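Bruswood Laboratory Weighs Two Grippers for Cluttered Bins
30 January 2026

The automation laboratory at Bruswood is comparing two grippers for picking small items from crowded containers. The laboratory's test lead spoke with the Jinville newsletter about the work.

The trial sets the Boko gripper, with its rounded finger pads, against the flat-fingered Berge model on the same arm. Each has been assigned 700 picks. "A single pen on a bare table tells us very little," the test lead said. "We wanted things that lie across each other, as they do in any office."

Asked about early differences, the test lead was cautious. The Berge closes more firmly on thin barrels, while the Boko is easier to work down between items. Changing from one to the other takes around 18 minutes, including calibration of the wrist camera.

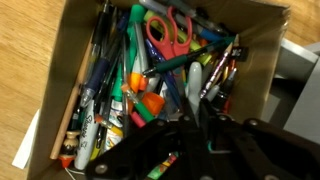 A rounded finger pad among the pens and markers in the test box.

Scissors remain the hardest object for both models. "The handles catch on whatever is next to them, and the arm lifts 5 things when we asked for one," the test lead said.

The laboratory expects to finish the comparison in June. A decision on purchasing will follow, and the test lead declined to name a favorite.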